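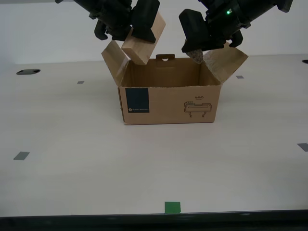 Graziella Sanna said the boxes should stay plain. A child who opens a cardboard box and finds wood and other odds and ends inside will start building, she said, and a printed plastic tub with a lid that snaps shut adds nothing except cost.

Sanna was speaking at the Demlow Public Library, where a loan program for loose building materials is set to expand in December. The library will have 700 boxes ready to lend, packed in reused cardboard and split among its 4 branches. Cardholders can borrow one box at a time and keep it for 4 weeks.

The program began at the Amato Street branch with 100 boxes that were kept behind the front desk. All of them were on loan for most of the summer, and parents asked at the other branches whether they could pick one up closer to home. Until now the answer was no.

Each box holds a mix of wooden blocks, short boards, cork pieces, large wooden rings, smooth stones and lengths of cotton rope. No two boxes are packed exactly alike. The blocks and boards are offcuts from Helta, a furniture shop on the east side of town, which sands the edges before dropping them off. The stones come from a landscape supply yard and are washed at the library before they are packed.

The library does not buy new boxes. It takes in shipping cartons from businesses and residents, with whatever labels and printing they came with. Staff check that the bottom seam is sound and that the flaps still fold, then put a library barcode on one end. Old address labels are peeled off or covered with brown paper. Other printing is left alone.

Cartons with a handle hole in the side are preferred, the library said, as long as the hole is small enough that stones cannot fall through it. Boxes that held food, cleaning products or motor oil are not accepted. Neither are boxes with a wax coating, which the city's recycling contractor will not take once they wear out.

Packing for the expansion has been going on in the lower-level meeting room on Amato Street. The order is the same for every box. Boards go in first, flat along the bottom, followed by the larger blocks, and the stones go into a drawstring bag so they do not roll to one side when the box is carried. Cork and rope fill the space on top. A full box may not be packed above the fold line of the flaps, and it has to close without tape.

A contents card is tucked inside the front wall. It lists the kinds of materials but gives no piece count – a change from the first version of the program, when families were asked to account for every item. Returns took a long time under that system, and some borrowers kept boxes past the due date while they looked under the couch for a missing ring. The library now weighs each box when it goes out and again when it comes back. A small difference is ignored. If a box comes back noticeably light, a staff member tops it off from the bins and it goes back on the shelf.

There is no fine for a lost or chewed piece. A box that is not returned at all will be billed at a flat replacement rate, which the library board has yet to set.

One parent at the Amato Street branch said her son had borrowed the same kind of box several times and used the boards mainly as ramps. She said she would like to see more long pieces and fewer cork ones. Another asked for a box with nothing small in it for her younger child.

That second request has been taken up. A portion of the boxes will be packed for children under three, with large blocks and boards only, and will carry a yellow dot next to the barcode. The standard boxes are meant for ages three and up, and the contents card says that stones and rope should be used with an adult nearby.

The expansion is paid for with a grant from the Urkuvska Fund, which supports children's programs in the county. The money covers shelving at the three branches that did not previously lend the boxes, the drawstring bags, and a floor scale for each location. It does not cover new staff hours. Boxes will be checked in and repacked by the people already working the children's desk, and the library has asked borrowers to return them during the day, before 5 p.m., when the desk is staffed. They should not be left at the outdoor book drop, where cardboard gets wet.

Sanna said the cartons last longer than most people expect. Some of the first ones are still in use with a strip of paper tape along the bottom, and when one does give out, the contents are simply moved to another. She would like residents to hold on to sturdy cartons through the holiday season, flatten them, and bring them in after the New Year.

Carton donations are accepted at the Amato Street branch only, at the side entrance. The preferred size is wider than it is tall and small enough for one person to carry with both hands. Wood donations from the public are not being accepted – the library has no way to check home scraps for old paint or staples.

Reservations for the boxes can be made at any children's desk or by phone. A hold is kept for three days, after which the box goes to the next name on the list.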